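Week 2: Memory, or why your computer forgets your essay

Hello again, and well done for coming back after last week, when I went on for far too long about binary. I promised something friendlier this time, so we're doing memory. I've written these notes more or less the way I'll say it in the room, so if you miss the session you've got the whole thing, minus the biscuits.

Let's start with a desk. You've got a desk in front of you and a filing cabinet in the corner. The desk is quick: whatever's on it, you can grab straight away. The cabinet holds masses more, but you have to get up, find the drawer and pull out the folder. Your computer has both. The desk is what people call RAM, or just "memory", and the cabinet is the hard drive or SSD, which we'll call "storage". People mix the two up all the time (shop assistants included!) and most of this session is about pulling them apart. 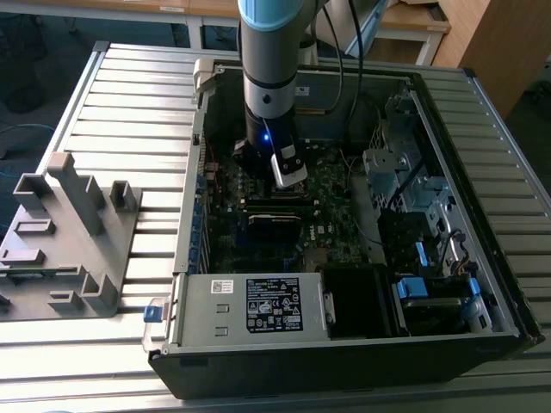 Computing for Everyone | Evening Learning Team

RAM comes on long thin modules that slot into the motherboard, the big circuit board everything else plugs into. When you open a document, the computer copies it out of storage and into RAM, and you work on the copy. Press save and the changes go back to the cabinet. Pull the plug before you save and the desk gets swept clean, which is how I lost a chapter of my dissertation one May and cried in a launderette.

Some words you'll hear me use

Bit: a single one or zero. Last week's business.
Byte: eight bits, enough for one plain letter of the alphabet.
Volatile: forgets everything when the power goes. RAM is volatile.
Non-volatile: keeps hold of things with the power off. Your SSD, a memory stick, a DVD.
Cache: a tiny, very fast store inside the processor. I'm coming to it.

Now, the pecking order. I like to think of it as the desk and the cabinet plus two extras. Right in the middle are the registers, which are like the number you're holding in your head while you do a sum. Next comes cache, which is the sticky note by your hand. Then RAM, the desk. Then storage, the cabinet. As you go outwards, each one gets bigger, slower and cheaper for the amount it holds. If we could afford to build everything out of registers we'd love to, but we can't, so designers juggle.

Darren Fothergill, who taught this course before me, used to do it with a kitchen. Salt in your fingers, salt on the worktop, salt in the cupboard, salt at the supermarket. Use whichever one sticks!
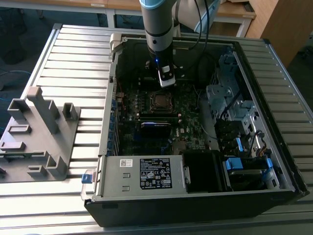 The clever bit is guessing. A program that has just used one piece of data will very likely want it again soon, or want the thing sitting right next to it. The posh name is locality. So when the processor asks for one item, the cache fetches its neighbours as well, just in case. Think of reading a recipe: you don't fetch one word, go away, and come back for the next. You bring the whole page.

Let's put some numbers on it, and these are made up to keep the sums easy. Say a trip to the cache takes 2 ticks of the clock and a trip to RAM takes 200. If your program makes 100 trips and they all go to RAM, that's 20,000 ticks. If 11 of them go to RAM and the other 89 find what they want in the cache, you get 2,200 plus 178, so 2,378 ticks. Same program, same answer, and a huge difference in how long you sit there. Please do that sum yourself on paper before we meet, it sinks in much better.

What happens when the desk is full? The computer starts shoving things it thinks you're not using back into the cabinet to make room. We call it swapping or paging. It works, but if you've got too much open it spends its whole life walking to and from the cabinet, and you get that awful treacly feeling where a click takes ages. Shutting a few browser tabs really does help.

Syahrul Tambunan asked me last week whether more RAM always makes a computer faster. Good question, and no, not always. If your desk already has room to spare, a bigger one won't make you write any quicker. If you're swapping all day, it'll feel like a new machine.

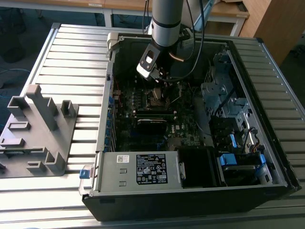
For next time

1. Find out how much RAM your own computer has, and how much storage. Write both down with the right units.
2. Redo the cache sum, but with half of the 100 trips going to RAM.
3. Look at how much memory your browser is using with one tab open, then with lots.
4. Come up with your own version of the desk or the salt. I'll be stealing the best one.

Next week is processors. Bring a pen that works, and a pack of cards if you own one.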